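Dendcombe Student Robotics Club
Interim report to the Haworth Fund
May 17, 2023

Summary

The club is on course to finish its entry for the June meet at Andisura. The arm runs, the gripper has been fitted and most of the practice board is in use. We are behind on the written logbook. Spending to date is £2,547, with one order still to be invoiced.

Attendance

We have held 36 sessions since the grant began. Numbers dipped during the mock exams and came back afterwards. Two of the older students now run the warm-up task, so the first part of each session no longer depends on staff.

Work on the arm

The first gripper fingers were too short and the wrist fouled the board before they could close on anything. The students drew up a longer pair, one narrow and one wide, and spent three sessions getting the bracket square. Fidel Núñez, who leads the technical side, asked them to write down each change before making it. This slowed things at first but has cut down on repeated mistakes.

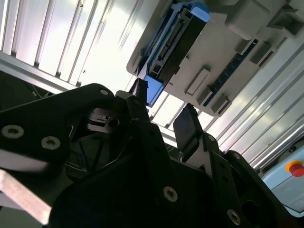

Most of the time since Easter has gone on approach angles. The competition rules allow parts to be mounted at any height, so the arm has to reach upwards as well as down to the table. Students wrote their own routine for this, which they call Holta. Over 142 timed attempts it met the target in 55. Most of the failures came from starting the move in the wrong place, and the group working on it has begun again with slower speeds near the part.

Safety

All students have repeated the stop-button drill. One near miss was recorded in the spring, when a cable caught during a fast move. The cables were re-routed the same week and the speed limit for practice was lowered.

Problems

The logbook has gaps for the first half of the term. A student from each group is filling these in from the session notes. The replacement motor arrived late and we lost two sessions to it.

Next steps

Full timed runs start after half-term. We would like to move £180 from the travel line to spare parts, as the minibus is costing less than we planned, and would be grateful for a decision before we book the Andisura trip.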